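Water near the arms – what's your house rule?

steltgate_ops
We're rewriting the bench rules for our two-arm tables and I keep getting stuck on liquids. Our old rule was two words, "no liquids," and everybody ignored it the minute a fishing task came along. My draft says shallow trays only, pouring jug stays at the back, people seated clear of the table while the arms are powered. Tear it apart please!
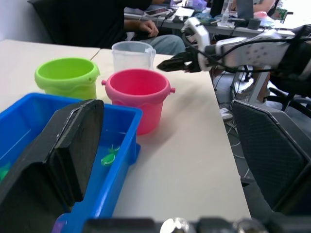 Steltgate annex, Thursday, July 25, 2019

Draft 2 is up. I put a 300 ml limit on any open tray (I picked that number myself, so argue away) and a towel within reach of the operator. I also want cables kept off the tabletop, but with both arms working over one tray I don't know how you'd enforce it.

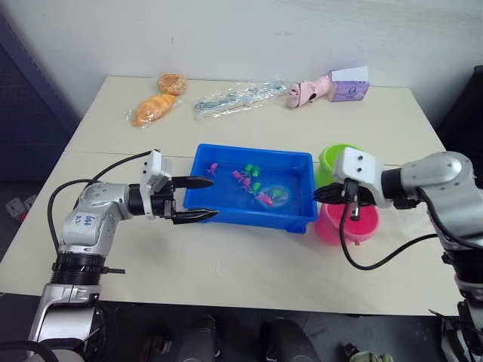 ultach_fan wrote that a volume limit is the wrong thing to regulate. Put the tray inside a second tray with a lip, they said, and then measure whatever the outer one can hold.

steltgate_ops
Okay, I like that, but a double tray raises the rim and our wrists already come in low. I'd have to redo the approach heights for everything. I'd rather cap the water and write a stricter cable rule.

shboul281
Cable rule, yes. Ours is 40 mm minimum from any open water, checked at full reach and not at home position. Also clear the back of the table! Snacks, bags, tissue boxes, all of it. We lost a whole November afternoon to a bag that slid.

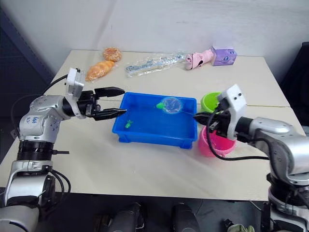
Rule 4: Items not in the task

steltgate_ops
Adding that as its own rule then. I had it as "keep tidy," and I admit that's useless – tidy means something different to every shift.

ultach_fan
I disagree with clearing everything. We run Skodetti grippers and leave clutter out on purpose, so the policy sees some. Just list what's allowed and where it goes.

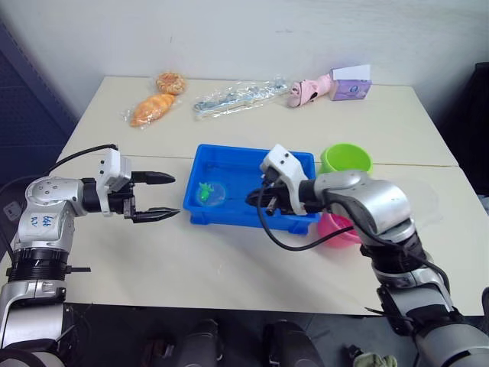

Both arms at the tray, toy frog inside

shboul281
Fine, a list works for me. Who signs it though, the operator or the shift lead?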